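Estberg-Katalog: Begleittexte zu Dokumentarfilmen auf DVD

Liesmich zur Ausgabe vom 12.06.2026

Wer gern in alten Versandkatalogen stöbert, wird hier glücklich! Der Estberg-Katalog sammelt deutschsprachige Begleittexte zu Dokumentarfilmen über Kirchengeschichte, Mission und soziale Bewegungen, so wie sie auf Hüllen und Bestellseiten standen. Insgesamt sind es 2182 Einträge, von der knappen Zweizeilenwerbung bis zum halben Aufsatz über die Waldenser (mein Liebling, Eintrag 417 lesen!).

Inhalt

Der Katalog besteht aus zwei Dateien. In titel.csv steht pro Zeile eine DVD mit zehn Spalten: Kennung, Titel, Untertitel, Verlag, Jahr, Laufzeit, Sprache, Themenfeld, Begleittext und Bemerkung. In verlage.csv stehen die Verlage mit Ort und, soweit bekannt, den früheren Namen. Beide Dateien sind UTF-8, Trennzeichen ist das Semikolon. Zeilenumbrüche innerhalb der Begleittexte sind erhalten geblieben, also bitte einen ordentlichen CSV-Leser nehmen und nicht mit split() draufhauen.

Herkunft

Den Grundstock bilden die Bestelllisten des Versands Getomov. Dazu kamen die Hüllentexte aus der Mediathek Zolano, die wir komplett abtippen durften, und das war wirklich ein Fest: so viele Superlative auf so wenig Pappe. Renato Tolentino hat 200 Einträge Zeichen für Zeichen mit der Vorlage verglichen und dabei die meisten Fehler bei Umlauten und Jahreszahlen gefunden. Seine Korrekturen sind alle eingearbeitet. 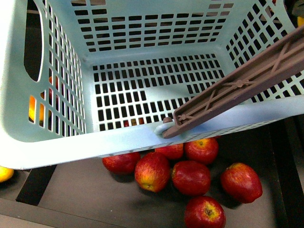

Wäschekorb aus Kunststoff in hellem Aqua, hinter den Schlitzen links eine gelbe Frucht.

Schreibweisen

Alte Rechtschreibung bleibt alt. Auch Großbuchstaben, doppelte Ausrufezeichen und falsch geschriebene Ordensnamen stehen so da wie in der Vorlage. Wo ein Tippfehler den Sinn verdreht, gibt es einen Hinweis in der Spalte Bemerkung.

Was man wissen sollte

Begleittexte wollen verkaufen oder überzeugen, manche beides auf einmal. Viele nehmen in Glaubensfragen und politischen Streitfällen kräftig Partei, und Zitate darin sind oft gekürzt oder ohne Quelle. Für Arbeiten über Werbesprache ist das ein Schatz, als Nachschlagewerk zur Geschichte taugt es nicht. Die Laufzeiten stammen von der Hülle, nachgemessen sind sie nicht.

Bekannte Lücken

Bei den Titeln aus der Reihe Dizon fehlt häufig das Jahr. Doppelte Auflagen sind noch nicht zusammengeführt, das kommt mit der Ausgabe im November. Wer Hüllen aus dieser Reihe im Regal hat: Bitte die Rückseite abschreiben und schicken, wir freuen uns riesig über jede einzelne!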